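Event Planning, Session 4: The Open House
Instructor: Rosalba Gatti

Running case: the Cleritton, a music hall with a bar and a back room for hire. Capacity on the license is 1,236. Its August open house is our worked problem.

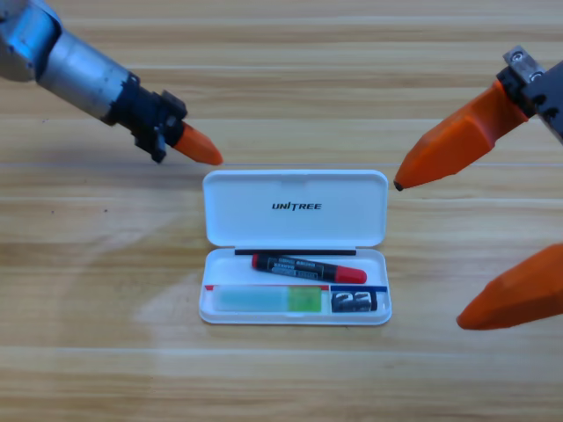 Free entry still has a cost. The hall budgets $1,980 for the night: band fee, door staff, free soda. Bar sales count against that figure, ticket sales don't exist.

Running order: doors at 7, Fakska at 8, Ganda at 9:15. Allow 40 minutes per set and 10 for each line check. 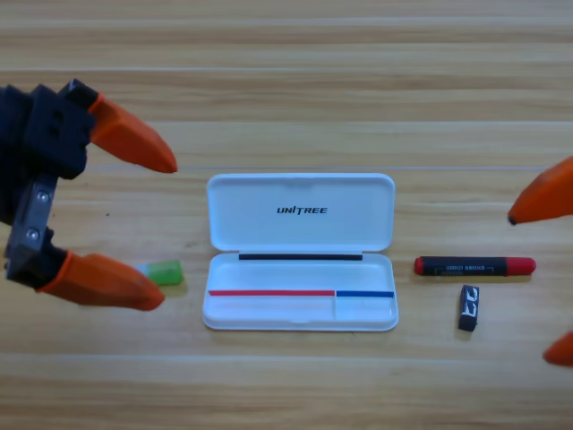

Open pencil case with divided tray.

Read Tedesco, chapter 3, on door counts before you start the worksheet. Staff count in and out separately. Only the difference goes on the sheet.

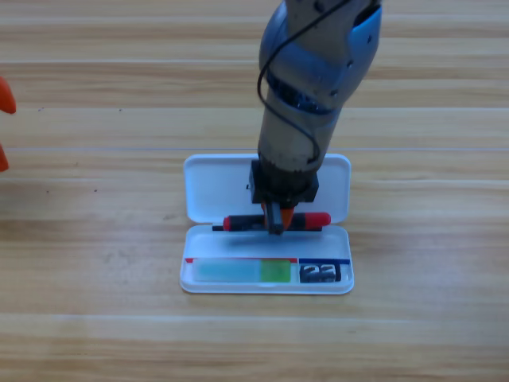
Bar and door report to one person, the floor manager. Thomas Bellini covers this role next session.

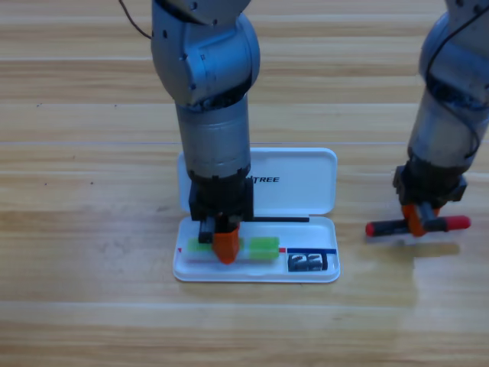

Stage plots are due with the worksheet. Draw the stage from above and mark every power drop. Show cable runs too, including overhead ones like the thin dark cable curving down to the arm's upper joint on the left. Label each end.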